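The Understudy Table

My aunt left me her house in Caleseo on the condition that I finish her jigsaw puzzle. The lawyer read this out twice, the second time slower, as if I might be moved.

The puzzle was called Harbor at Gornorach and it had been under way since the March before last. It was mostly sky. My aunt had done the boats, the gulls, the lighthouse and a man selling fish, and had then died, which I considered sharp practice.

I gave it an evening. I gave it 17 evenings. I learned to tell one blue from another and to dislike both. The neighbors began dropping by with pie and staying for an hour to tell me that a piece was in upside down. My aunt, they said, had never used the box lid. My aunt had never needed a chair.

By the end of the month I had closed the sky down to a hole the size of a dinner plate, and I had five pieces left. The hole wanted 88. I wrote to the makers, Onishi and Wirkovix, who replied that the Gornorach series had been discontinued after complaints about the sky.

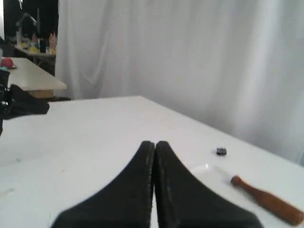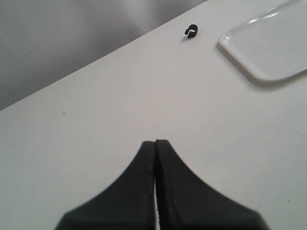 White tabletop, first picture.

I took the letter to the lawyer. He read it twice, the second time slower. In his opinion a puzzle was finished when every piece a person had was in it, and in the opinion of my cousin, who was next in line for the house and had hired a lawyer of her own, it was finished when it looked like the box.

So we searched. My cousin came over to make sure I was searching fairly, and since she was there she did the attic. We took up the rugs. We emptied the piano. In the flour bin we found my aunt's good earrings and a note that said "Warmer."

My cousin sat down on the kitchen floor and laughed until she had to be given water. I had not heard her laugh since we were both five and she had pushed me in a pond.

We found the second note in the teapot. It said "Colder," and under that, in smaller writing, it asked whether we were speaking yet.

We said we supposed we were. Then my cousin asked which of us was getting the earrings, and I went to call the lawyer.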